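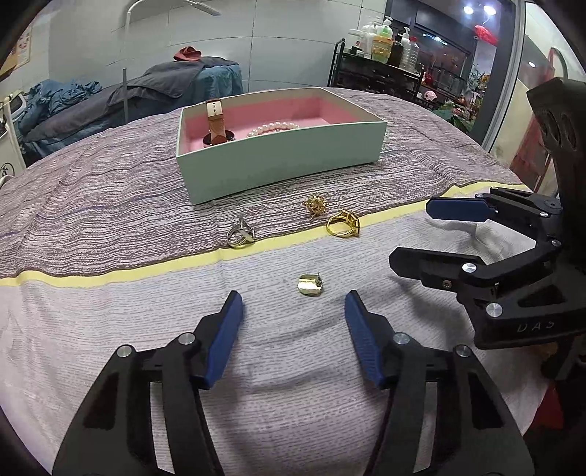

2024-11-06
Notes by your module tutor, Flerville evening course

Can a machine tidy up yet? Notes for session 12

Last time I left you with a question and I got a lovely pile of answers back, so let me start there. I asked which chore you'd hand over first, and nearly everyone wrote something big -- the hoovering, the bins, the ironing. Hardly anyone picked a small one. I'd like us to spend this session on small ones, as I think they're where the trouble is.

Take putting jewellery away. There's a stud earring lying on a soft cover with its post sticking up, a few rings, a watch, a string of pearls, and a box with foam inside. You or I would have it sorted while talking about something else. Now try writing it down as a job for a machine with two grippers, each with two jaws and rubber pads on the ends (the Haddadin exercise sheet has room for this, use the back page if you run out).

The earring first. It's tiny, so the pads hide it just when you most need to see it. It's lying on cloth, and cloth gives: press down and the earring goes down too, or tips over. Pinch it by the post and it may swing round. Pinch it by the face and you've got hardly any height to hold on to. On a hard worktop you could slide it to the edge and catch it, but on a bed there's no such luck!

Rings are kinder. You can put one jaw through the middle, if the jaw is thin enough. A wide band or a big setting changes where the weight sits, so it may turn in the grip.

Pearls are the one I'd lose sleep over. A strand has no fixed shape, so every time you lift it you get a new problem. Two hands help a lot here, one to hold and one to lay it down, but then the two have to keep out of each other's way.

Now the shop floor. I spent part of May going through the Zelton packing task with last year's group, and some of them were cross with me because it looked so easy. Same part, same tray, same height, 1000 times over. Well, yes! That's why machines are good at it. Somebody has already done the hard bit by making everything turn up in the same place. A bedroom doesn't do that for you.

A bit of arithmetic, and please do it before you read on. Say a machine gets 511 picks right and then drops one. In a factory you might live with that. If the one it drops is your gran's ring and it goes behind the bed, you'd feel rather differently. So when someone says a robot "can do" a chore, ask what a miss costs and who has to go and look for it.

My own view, for what it's worth: sorting hard things on a hard table, nearly there. Soft things, tiny things and anything on a bed, not yet, unless a person is standing by.

For next session, please read the Drillau handout up to the part on touch. Then pick one small chore at home, time yourself for 60 seconds, and write down every grip you change. Bring the list with you, messy is fine.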